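Blog > Workshop > Money

Pricing up a pair of arms

3 min read

Ross Gourlay wants Motwood to buy two robot arms before February, and he has asked me to do the sums. I said I would, but I went in expecting to say no. The Zedthorpe quote is for the arms and very little else, and I've been caught by that sort of quote before.

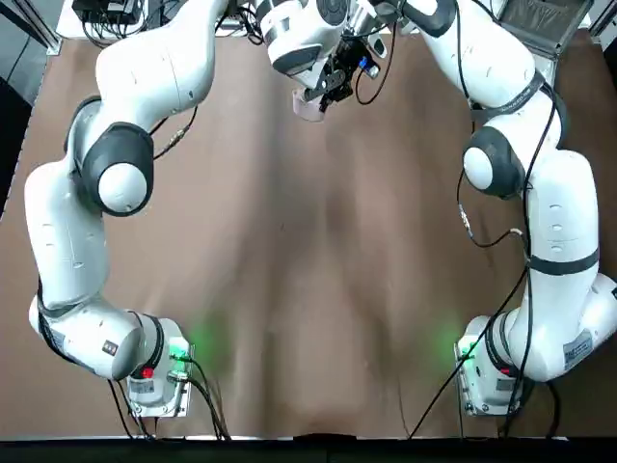

What the quote leaves out

Cables, for a start. Then a table that doesn't wobble, a frame, power supplies, spare gripper fingers. I priced that lot separately and got £1,694, with 17 lines on the sheet. Ross had put down "sundries, £60". Tennant would do the same list a bit cheaper, but they want 32 days to deliver and I don't believe them.

Space is the other thing. You pay for the bench the arms stand on and then you need a second surface beside it for all the supplies and leads. 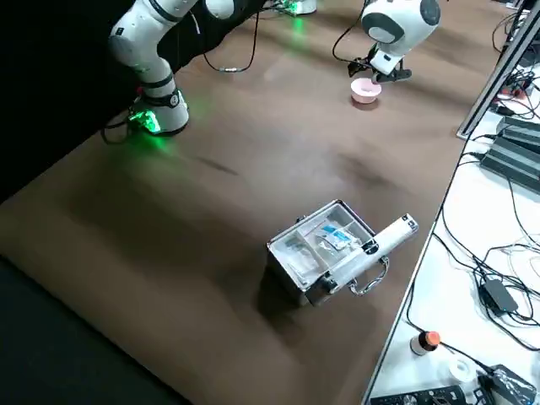

Page last changed: 18th August

As for the work, a gripper on a small pink bowl is fine as far as it goes. I can pick up a bowl. What I'd like from Unness, who are so keen on all this, is a figure for how many hours a week somebody has to stand next to it. They sent me a brochure.

So my number for Ross is one arm, hired - and the table bought outright, as we can use that anyway. He's not pleased.

4 comments | 2 shares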